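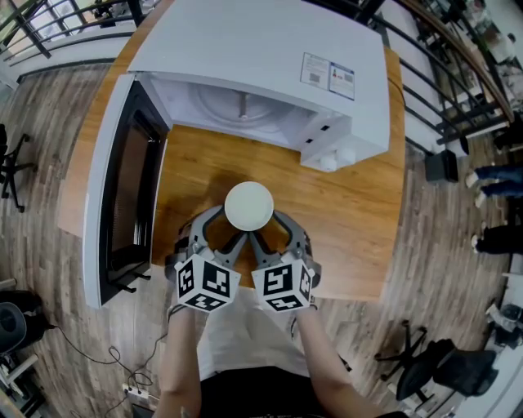 Marker cube pose flips near a white microwave, fisheye head camera

tagdrift
Posted January 6, 2025 in Perception and Tracking

I maintain the pose pipeline for a tabletop collection setup in Jestville. Operators use hand-held grippers to move cups, bowls and plates in front of a microwave with its door open. Each finger carries a white cube with square fiducials on its faces. The head camera is a fisheye. Detection and cube pose come from Vanov, with intrinsics exported from Clullasell. Printed marker side is 36 mm.

Over most of the table the tracks are clean. Close to the appliance, the orientation of one cube swings to a mirrored solution and comes back a few frames later. Translation barely moves when this happens. In the episode I looked at most closely, 559 of 1,815 frames fail my reprojection check, nearly all of them while the gripper is close to the oven.

What I have tried:

Raising the corner refinement window. Slightly worse.
Recalibrating the head camera with more board views at the edge of the lens. Edge residuals improved, flips unchanged.
Low-pass filtering the pose. This hides the flips in the plot and bends the trajectory, so I took it out.

The downstream policy trains on relative gripper motion, so a single flipped frame produces a large false rotation in the action label.

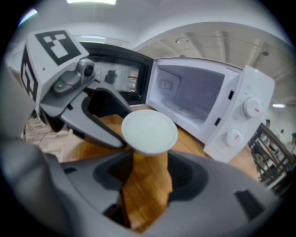
I also log the gripper cameras, and visual odometry from those stays smooth through the same intervals. I could switch to it for orientation, but it drifts in yaw over a long episode and I would still need the cubes to anchor it. Is there a standard way to remove the ambiguity at the solver, before I start writing a fusion layer?

cornerfirst
Accepted answer

You have the usual planar pose ambiguity. A single square marker seen at a small angular size has two poses with nearly equal reprojection error. Corner noise decides which one wins. Your filter fails because the two solutions are far apart and their average is a pose the cube never had.

Check how many faces go into each solve. Vanov defaults to estimating every marker separately and then picking the face with the lowest error. With two faces visible you are throwing away the constraint that removes the ambiguity. Define the cube as one rigid body and solve for all visible corners together. Corners on two perpendicular faces are not coplanar, so the second solution goes away in practice.

For frames with only one face:

1. Ask the solver for both candidate poses, with their errors.
2. Predict orientation from the last accepted pose and the gripper camera odometry.
3. Keep the candidate closer to the prediction.
4. If the error ratio is near 1 and the prediction is older than 3 frames, mark the frame invalid and leave it empty.

Run detection on the raw fisheye image, then undistort only the corner points. Undistorting the whole image first resamples the outer region and softens the corners you need.
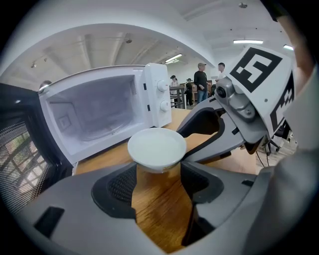 Should the two cubes be solved as one body?
Keep them separate. The fingers open and close relative to each other, so a joint model needs the finger opening as an extra unknown. Add that later as a soft constraint if you have a reliable width reading.

On calibration, verify the cube as well as the camera. Face-to-face transforms taken from the CAD file ignore print placement error. Record a slow rotation of each cube by hand, optimize the face transforms once, and store them per cube ID.

lowgain_pat

Same problem here with a different detector. Turned the exposure down and it got better. White cube next to a white appliance might be losing its outer edge when the image is bright. Also try bigger markers.

quatnorm

Bigger markers help but you lose the white border, and the detector needs that border. I would fix exposure first and leave the print alone.

One addition to the accepted answer. Log the number of faces used per frame and write it into the episode next to the pose. We keep it as an extra channel in Athumani. When a trajectory looks wrong, that column tells you whether to blame the solver or the view.

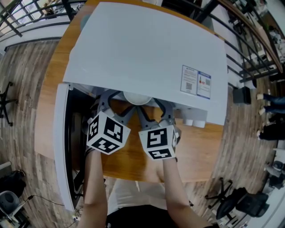
Head view: a marker cube on each gray finger, fingers reaching under the lifted edge of the white panel.

Check your quaternion signs too before counting flips. A sign change between q and -q is the same rotation, and a naive difference reports it as a jump. Take the absolute value of the dot product before the arccos.

tagdrift

Rigid body solve was off in my config. Turning it on now and rerunning July's episodes with the per-frame face count logged.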